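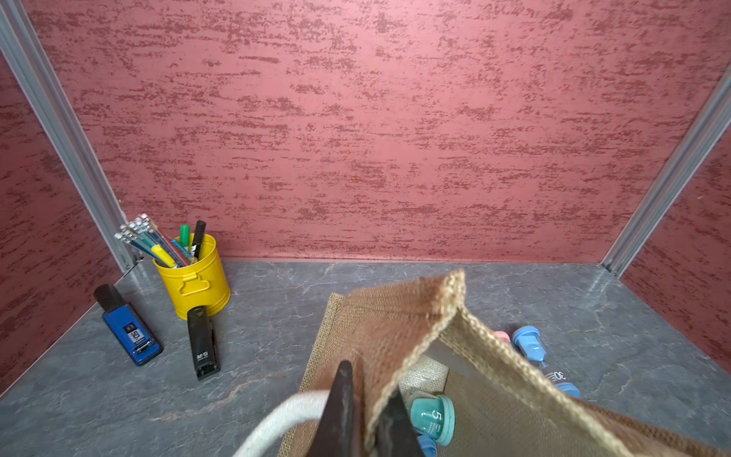 Prata est un jeu de données textuelles en français sur les courses du quotidien : des listes d'achats écrites à la main, transcrites ligne par ligne, avec le magasin, le moment de la journée et le contenant utilisé pour rapporter les achats. Les listes viennent de ménages de Zesville et de Rukley. Le champ « contenant » décrit le sac tel qu'il se présente, matière et poignées comprises : un cabas en toile de jute à poignée de corde blanche, avec de petites bouteilles en plastique dedans, se code « jute / corde / flacons ». Les mentions portées sur un bouchon, comme un grand « 5 » blanc sur fond bleu-vert, vont dans le champ « marquage » et ne sont jamais interprétées comme une quantité.

Contenu

listes.csv : une ligne par article noté, 4 000 lignes en tout.
menages.csv : une ligne par ménage participant, 179 ménages.
contenants.csv : sacs, cabas, cartons et caddies, reliés aux listes par l'identifiant id_liste.
lexique.txt : abréviations relevées et forme développée (« pdt » pour pommes de terre, « pq », « from. râpé »).

Les fichiers sont en UTF-8, séparateur point-virgule, virgule décimale. Les champs vides sont réellement vides ; il n'y a ni NA ni zéro de remplissage.

Champs de listes.csv

id_liste : identifiant de la liste.
rang : position de l'article sur le papier, de haut en bas.
texte_brut : transcription exacte, fautes et ratures comprises. Un mot barré est placé entre crochets.
texte_norm : forme corrigée, au singulier.
rayon : 6 valeurs possibles (frais, sec, boissons, hygiène, entretien, divers).
marquage : texte ou chiffre relevé sur l'emballage, si le ménage l'a signalé.

Collecte

La collecte a eu lieu en octobre. Chaque ménage remettait ses listes dans une enveloppe, accompagnées d'une fiche d'une page. Les listes tenues sur téléphone ont été refusées, sauf quand elles avaient été recopiées sur papier avant le départ. Maarten Segers a fait la première transcription, Surachet Intarasuk la relecture.

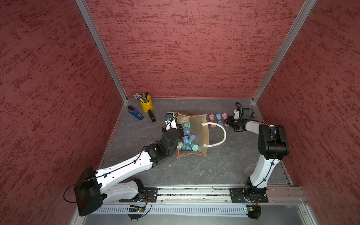 Un échantillon de 1 000 lignes a été transcrit deux fois, séparément. Les désaccords portent surtout sur les abréviations et sur les articles notés par leur seule marque. Dans ces cas, texte_norm donne le produit générique quand la fiche permettait de trancher ; sinon il reste vide.

Limites connues

Le samedi est surreprésenté. Les petits achats de dépannage manquent presque toujours, les gens ne faisant pas de liste pour une baguette. Le rayon « divers » est trop large : on y trouve des piles, des timbres et de la litière. Il sera peut-être scindé dans une prochaine version.

Les prix ne figurent pas dans le jeu. Quelques ménages les avaient notés en marge, ils ont été retirés. Les prénoms et numéros de téléphone écrits sur les listes sont remplacés par XXX.

Usages

Le jeu convient à l'étude des abréviations courantes et à la normalisation de textes courts. Il ne permet pas d'estimer une consommation : un article noté n'est pas toujours acheté.

Outils

Le script flidden.py vérifie les identifiants et signale les lignes en double. Il se lance depuis le dossier racine, sans argument. Signaler les erreurs de transcription en indiquant id_liste et rang.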